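Bratcombe method

The Bratcombe method is a training procedure for robot manipulation policies in which recorded demonstrations are divided at contact events and resampled before training. It was developed at the Istunport laboratory for two-armed robots with multi-fingered hands. The first full description was released in October 2020.

Background

Policies trained by behavior cloning copy the actions of a human operator from recorded sensor data. In most recordings the hands spend far more time moving through free space than touching anything. A model trained on such data with equal weight per time step tends to follow the approach path well and to close the fingers early or late. Earlier work addressed this by weighting the loss by hand speed, which fails when the operator pauses before a grasp.

Procedure

Each demonstration is cut into segments wherever the estimated finger load crosses a threshold. Segments are labeled as approach, contact, carry or release. During training, batches are drawn so that contact and release segments appear as often as the two longer types. The network receives head camera images, joint positions and the segment label of the previous step, and it predicts a short sequence of joint targets for both arms.

The threshold is set separately for each hand. Motor current drifts as the finger drives warm up, and a single fixed value was found to produce false cuts late in long sessions. Demonstrations with more than one dropped object are discarded.

Data

The reference set, named Waaka, holds 1347 demonstrations of tabletop placement tasks. After filtering, 1323 were kept for training. Tasks include moving one object onto a plate, passing an object between hands, and clearing a plate. Object and plate positions are changed between demonstrations.

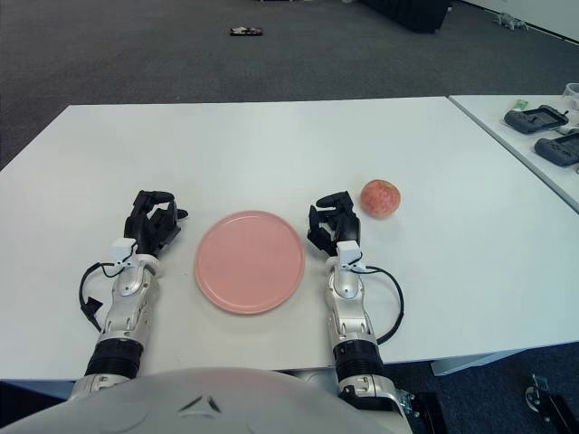 Fruit-and-plate placement task, head camera view, with the plate empty and the fruit near the right hand.

Results

On the single-object placement task, the method was tested over 100 trials per condition and compared with uniform sampling at 3000 training steps. Resampling reduced early finger closure and had little effect on the approach path. The gain was smaller for passing between hands, where both hands are often in contact at once and the segment labels overlap.

Limitations

The method depends on a usable load estimate. Very light objects may not cross the threshold, in which case the whole demonstration is treated as approach. A later variant, Vedano, replaces the threshold with a learned change detector but requires some segments to be labeled by hand.

See also

Behavior cloning
Dexterous manipulation
Teleoperation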